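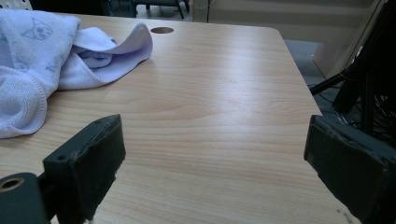

Cat-print towel, bare tabletop, gripper open.

Tips for towel-folding software, from people who have been let down by it

Start with the cloth crumpled. Any planner looks smart on a towel laid flat, and vendors know it. Hortensia Bravo tested Vandeo on 300 crumpled starts and stopped trusting the brochure well before the end.

Check what your perception code calls a corner. A scalloped hem gives it dozens of little false ones, and a fold with a sharp shadow gives it more. Pale cloth on pale wood is worth a run by itself.

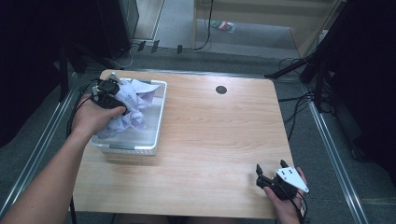
Baskets deserve their own test set. The rim hides half the hem, and a planner that scores well on the open table may happily close on plastic. Log the grasp the software asked for next to the one it got — two columns, same clock.

Don't pay for more data until you've read what you have. We went through 1,348 clips by hand and threw out 200 for bad timestamps. Rakby's auto-cleaner had flagged 3.

Retune the grip force after every update. Cúc Bùi keeps the old settings in a text file and compares them line by line. The release notes say nothing changed. I'd still compare.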